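# Potesine Robotics Club – Frequently Asked Questions

Last updated May 2, 2024. If your question isn't covered, ask Jucélia Cordeiro at the club desk or write it on the sheet by the door.

## Joining

**Who can join?**

Any student in grades 9 through 12. You don't need to have taken a programming class. Students from other schools in the district can join if their own school has no robotics club and a parent signs the travel form.

**When can I start?**

Fall members start in the first full week of school. We also take new members in March, after the regional event. If you join in March you will work on the household project first, and you can move to the competition team the following fall.

**What does it cost?**

Dues are $2 per meeting, paid by the month. Competition travel is separate. If dues are a problem, talk to Jucélia. She handles this privately and no form is needed.

**Do I need my own laptop?**

No. The club laptops have everything installed. If you bring your own, Victor Laizer will help you set up the software, but he will not fix unrelated problems with it.

## The Household Project

**What is the household project?**

It is the club's long-running project on getting a robot to handle ordinary things around the home: clothes, towels, bottles, bins, doors. The current version of our software is called Tolelon. It was started by Benedito Holanda when he was a junior, and each group since then has rewritten part of it.

**Is it a competition?**

Not at the moment. We present it at the spring open house and write a report at the end of the year. The Kollar Challenge, which the competition team enters, is a separate program with its own rules and its own robot.

**What is the locker task?**

The locker task is this year's main work. The goal is for the software to look into an open locker and work out what is hanging, what is standing on the floor, and what could be picked up without disturbing something else. It sounds easy until you try it with cloth. A shirt on a hanger changes shape every time someone moves it, and a towel on a hook has no fixed outline.

We break the task into stages:

1. Find the locker opening and the inside edge of the door.
2. Find the hooks.
3. Decide what is hanging from each hook.
4. Pick a grasp point.
5. Remove the item and put it in the right place.

The group is on stage 3. Stages 1 and 2 are reliable as long as the door is open wide. A half-open door still causes wrong answers, and Marcelino Lins is keeping a list of the cases.

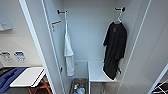 **Why is stage 3 taking so long?**

White things in a white locker are hard for our software. With a white towel, the program often finds the upper part and loses the lower part against the wall. Dark clothing is easier to separate from the background but harder to grasp, because the folds show up poorly and the program guesses wrong about where the sleeve ends. A hem resting on the shelf adds another problem. The program sometimes treats the shirt and the shelf as one object.

Hangers also need their own handling. For a towel, the grasp point is on the cloth. For anything on a hanger, it should be on the hanger, close to the hook. We had these as one rule until the winter and split them after a lot of failed trials.

**Are the bottles part of the task?**

Not in stages 1 through 5. Bottles in the bin count as "leave alone" objects for now. A run is marked as failed if the arm touches them on the way to something else. Clear plastic is on the list for next year.

**How many pictures does the group use?**

The training set has 910 labeled pictures. Of these, 800 are used for training and the rest are held back for testing. Please do not move pictures from one folder to the other, even if you think one is in the wrong place. Tell Marcelino.

**What does labeling involve?**

You draw an outline around each object and choose a name from the list. New members usually do this for their first few meetings. Some rules:

- Outline only what you can see. Don't guess at the part of a shirt hidden behind a fold.
- The hanger and the garment get separate outlines.
- Hooks get an outline even when cloth covers most of them.
- If you can't tell whether something is a long T-shirt or a dress, label it "garment – other." There is no penalty for using this.
- Don't label posters, notices, or anything outside the locker.

**Can I bring clothes from home for the project?**

Yes, if they are clean and you don't need them back soon. Plain items and items with a print are both useful. No buttons or metal zippers on donated items for now – one of the gripper pads was torn that way in the fall.

**Can I work on the arm by myself?**

No. Two trained members must be present any time the arm has power. Hernán Usuga does the training, which takes one meeting, and he keeps the list of who has passed. Working on code or labels alone is fine.

## Meetings and the Room

**What happens at a normal meeting?**

Ten minutes of updates, then work in groups, then cleanup. The household group writes down every trial, including the ones that fail right away. The notebook stays in the room.

**Can I use a project locker for my own things?**

Please don't. Items in the project lockers are set up for trials, and a jacket added in the middle of a session means starting over. Use the coat rack in the hallway.

**Do I have to come to every meeting?**

Competition team members do. Household project members should come at least every other week and tell their group when they'll be out.

## Other Questions

**Does this count for credit?**

Seniors can use the household project for independent study credit with a written report. Mr. Østergaard in the science office has the form. He needs it before the semester starts and can't approve it late.

**Can I see the code before I join?**

Ask Victor for a read-only link. The comments in the older parts are in a mix of English and Portuguese, and the grasp module has very few comments of any kind. Adding some is a good first job for a new member.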